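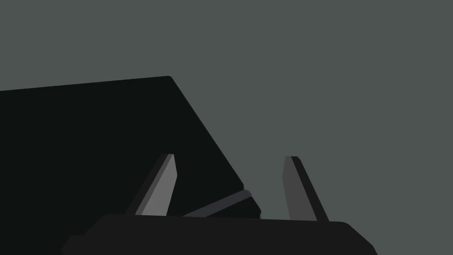
Friday, July 22, 2022
By Hadiza Afolabi

The wrist camera on the second Lasura cell was replaced in the spring, and the calibration that followed was never entirely satisfactory. The arm would report a part in one place and close its fingers slightly to one side of it. The operators had learned to add a small correction by hand, and that correction had been copied into program after program until it was difficult to say which jobs depended on it. Last week the cell was released to me for three days so that the matter could be put right.

Readers who maintain similar equipment may find the procedure useful. It was drawn up with Gitau Kashindye, who looks after the simulation model of the cell, and it has since been adopted at the Makori site as well.

The first step was to remove every local correction. Gitau searched the job library, which holds 639 programs, and produced a list of those containing an offset in the approach move. Each offset was recorded in the maintenance log and then set to zero. No parts were run during this period, and the cell was locked out for production.

The second step was mechanical. The gripper was taken off, the mounting face was cleaned, and the two fingers were checked against the setting gauge. One finger had been fitted with a shim that did not appear in any drawing. It was removed. The fingers were then refitted, the screws were tightened in the order given on the Talley maintenance sheet, and the opening was measured at both ends of travel. I would recommend measuring at both ends in every case – a finger that is correct when closed may still lean when open.

Only after this did we turn to the camera. The usual practice here had been to calibrate on the real cell and to bring the simulation into line later, when time allowed. On this occasion we worked in the opposite order. The wrist view was rendered in the simulator with the fingers open and a plain dark part beyond them, against an empty backdrop. A bare view of that kind is unattractive, but it is very practical for setup work. With no fixtures or labels in sight, one can judge where the fingers sit in relation to an edge of the part without being distracted.

The camera position in the model was taken from the mounting drawing and adjusted until the finger tips agreed with the reference points marked on the real image. We then ran 100 simulated approaches at different angles. The model showed that the old error was largely one of rotation. The camera had been entered as if it were mounted square to the gripper, and the new bracket holds it at a slight angle. A sideways correction could hide this at one working height and would make it worse at another, which agreed with what the operators had been reporting since the spring.

The corrected values were loaded on the second afternoon. Hamisi Ndung'u ran the cell at reduced speed while I watched the approach from the gate, and we repeated the test at low, middle and high shelf positions. The fingers closed evenly on the test block at all of them. The following morning the cell completed a run of 1000 cycles on the same block. There were 3 stops, all caused by a door switch that had been awaiting replacement and has now been replaced.

A few points for anyone undertaking the same work:

Keep the old values. Two programs had been written after the fault appeared and needed their approach points taught again from the beginning.

Enter the bracket drawing number in the log beside the camera serial number. Had this been done in the spring, the error would have been found in an hour.

Dark parts require care. The edge nearest the fingers can be hard to separate from the gripper body, and the exposure should be set on the darkest part in the job list.

The remaining cells will be checked in August, beginning with the one that feeds the Hultau line.

Comments

Wycliffe Lukumay
Thank you for setting this out. Did you check the finger opening with the air supply at normal pressure or at the test setting? We found a small difference on ours.

Hadiza Afolabi
At normal pressure. The test setting was used only for the first closing after the fingers were refitted.

Subira Simiyu
We also have an undocumented shim on one finger. I shall take it out before I touch the camera again.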